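Ir al contenido
Buscar en la comunidad Buscar
Usamos cookies para recordar tu sesión y medir las visitas. Aceptar Configurar

Cajas de plástico apiladas con cinta: ¿cómo evito que se corran y que quede pegamento?

Ntombi Nel

Hola. Estoy ordenando el cuarto donde guardo el material de costura y tengo varias cajas bajas de plástico, de las abiertas por arriba, que uso como bandejas. Las quiero guardar vacías hasta enero, unas sobre otras, en un estante alto. El problema es que resbalan. El año pasado las até con cuerda y se salieron igual.

Ahora pensaba pasarles cinta transparente ancha por un costado. Mis dudas son dos: si la cinta aguanta cuando las cajas no quedan bien alineadas, y si después sale limpia del plástico. La cinta que tengo es Planeck, la compré en un paquete de 5 rollos y me gustaría gastarla.

Imprimir esta página | Enviar por correo electrónico

Lesego Van Wyk

Con cinta aguantan si no las mueves mucho. Yo uso film de cocina y listo, sale más barato.

Oratile Maluleke

Yo lo hago con cinta desde hace tiempo en el taller, donde tengo bandejas Lisus de las bajas. Aguanta, pero depende de cómo la pongas.

Primero limpia los costados con un paño húmedo y un poco de jabón, y déjalos secar del todo. Si hay polvo de tela la cinta se despega sola en una semana. Luego apila con los bordes a plomo. Si las dejas escalonadas, la cinta tiene que saltar de una pared a otra, hace arrugas y en cada arruga deja de pegar. En la foto se ve lo que digo: tres cajas con una sola tira ancha por el lado, las de abajo un poco corridas y la cinta llena de pliegues.
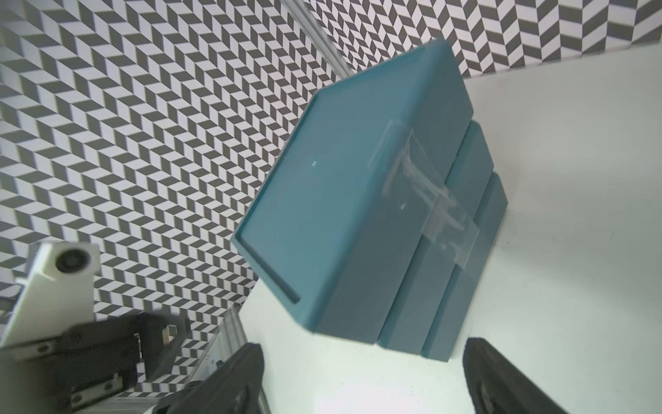
Foto: Oratile Maluleke

Para un estante alto yo no me quedaría con una tira en un solo lado. Pon otra igual en el lado opuesto, y que las dos abarquen todas las cajas de la pila. Estira la cinta de abajo hacia arriba y ve alisándola con el pulgar o con una tarjeta. Dobla un centímetro en la punta para tener de dónde tirar cuando la quites.

Sobre el pegamento: en unos meses normalmente sale bien, sobre todo si el estante no recibe sol. Despega despacio, con la cinta doblada sobre sí misma, casi pegada a la pared de la caja. Si queda algo, aceite de cocina en un algodón, esperas 16 minutos (yo pongo el temporizador del horno, por eso el número raro) y lavas con agua tibia y jabón. No uses acetona, a mí me dejó una bandeja mate con una mancha blanca.

Anel Steyn

De acuerdo con lo de las dos tiras. Añado que si vas a abrir la pila cada tanto, la cinta es un fastidio. Yo cambié a correas de velcro Jato y las reutilizo. También sirve poner un trozo de malla antideslizante entre caja y caja, de la que se vende para cajones.

Ntombi Nel

Gracias. El viernes las limpio y pruebo con dos tiras y la malla, que me sobró un pedazo del cajón de los cubiertos.

Recibe las respuestas nuevas en tu correo. Escribe tu dirección Suscribirme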